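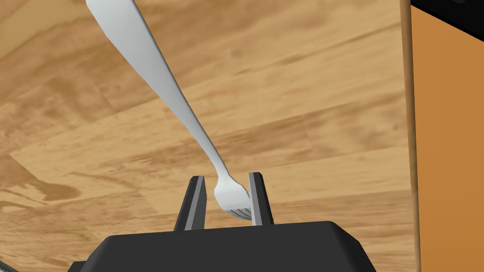
Energías renovables en sistemas aislados
Tema 5. Biogás a partir de residuos agrícolas y ganaderos
Profesora: Graziella Gentile

Lectura previa: capítulo de Soliman sobre digestión anaerobia (en la carpeta del curso). Quien faltó a la clase anterior debe revisar también los apuntes de Tarek sobre redes insulares.

1. De qué hablamos

El biogás es una mezcla de metano y dióxido de carbono, con pequeñas cantidades de vapor de agua y sulfuro de hidrógeno. Se obtiene cuando ciertas bacterias descomponen materia orgánica en ausencia de oxígeno. El metano es la parte que arde. El resto baja el poder calorífico y, en el caso del sulfuro, corroe los motores.

2. Etapas de la digestión

Hidrólisis: las moléculas grandes (celulosa, grasas, proteínas) se rompen en otras más pequeñas. Con residuos fibrosos suele ser la etapa lenta.
Acidogénesis: se forman ácidos orgánicos, alcoholes, hidrógeno y CO2.
Acetogénesis: los productos anteriores pasan a ácido acético.
Metanogénesis: las arqueas producen el metano. Son sensibles a los cambios de pH y de temperatura. Si el digestor se acidifica, conviene reducir la carga antes de añadir nada.

El pH de trabajo se mantiene cerca de 7.

3. Caso de estudio: la planta de Laltia

Laltia es una isla agrícola que generaba casi toda su electricidad con gasóleo. La cooperativa Cronin instaló un digestor para el estiércol de las granjas del valle y los restos de las conserveras. El motor es de 200 kW y alimenta la red local. El calor de la refrigeración se usa para calentar el propio digestor.

Datos para los cálculos:
Potencia eléctrica nominal: 200 kW
Disponibilidad anual: 80 %
Consumo propio de la planta: alrededor del 5 % de lo generado

La energía bruta anual es 200 × 8760 × 0,80 = 1 401 600 kWh. Descontado el consumo propio, quedan para la red 1 331 520 kWh. Trabajen siempre con la cifra neta al comparar con el gasóleo sustituido.

El suministro de residuos no es constante. Las conserveras paran en diciembre y la carga depende entonces solo del estiércol, que da menos gas por tonelada. Declan Brennan, ingeniero de la planta, propone almacenar ensilado para esos meses. Lo discutiremos en clase.

4. El digestato

Lo que sale del digestor conserva casi todo el nitrógeno y el fósforo de la entrada. Se aplica al campo como fertilizante, respetando los límites de cada parcela. Hay que contar el transporte: lleva mucha agua.

5. Ejercicios

a) Repitan el cálculo del apartado 3 con un consumo propio del 7 %.
b) Expliquen qué ocurre con la metanogénesis si se duplica la carga de un día para otro.
c) Dibujen el balance de energía de la planta, incluido el calor.

Entrega: 6 de abril, en papel, al comienzo de la clase. Las dudas, a Paloma Sorensen en la tutoría.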